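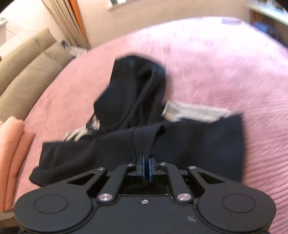 Issue 61, page 13

WHEN THE GRIPPER BITES THE HOODIE
Tips from the folding bench, by Shanthi Sikder

Last issue I promised a page on fitted sheets. Then came the hoodie fault, and the sheets will have to wait for December.

What happened was simple and a bit embarrassing. We had the Fevard arm folding sweatshirts at our Brirnbridge open evening. It took hold of a hood by the seam, as it had been shown, and lifted. The fingers were then told to open and did not. The arm moved on to the next step anyway, with the hood still in its teeth, and dragged the sweatshirt, the towel under it and a full mug of tea off the end of the table. The log for the evening reads "fold complete."

Sabina Jayawardena took the fingers apart the next morning and found a drawstring wound around one of the pivots. It had gone in so neatly you'd think someone had been paid to do it. The error the arm should have thrown, code 623, had been switched off back in the spring by a person who found the beeping annoying. I have apologized to the tea drinker.

So, for anyone teaching a gripper to fold at home, with the garment on the bed and the tool in your hand:

Pinch the hood at the center seam. Seams are thick and they forgive you. A single layer of jersey creeps out of the pads by the second lift.

Tie the drawstrings in a loose bow or pull them out altogether. If you pull them out, put a safety pin on one end before you lose it, or you'll spend your evening fishing it back through.

Before you move away, open the fingers all the way and look between them.

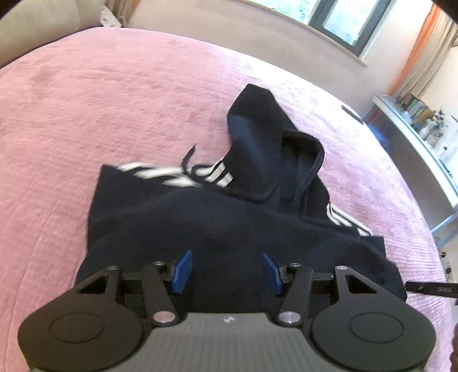 Brirnbridge Makers' Club, Home Automation Group

Loose cord is the thing to watch on any hooded top. It curls off to the side while you're looking at the hood, and the side is where the linkages are. I now check both sides before every grab, like crossing a road.

Keep your own sleeves pushed up. Long hair goes back and lanyards come off.

Turn the grip force down. We had ours at 80 percent, a setting better suited to jar lids. Start low and go up until the cloth stops slipping.

If it does snag, cut the power first and pull second. Sabina uses a crochet hook for the cord. Scissors are quicker, but then you own a hoodie with one string.

And leave code 623 switched on. If the beeping bothers you, Staltura sells a foam earplug.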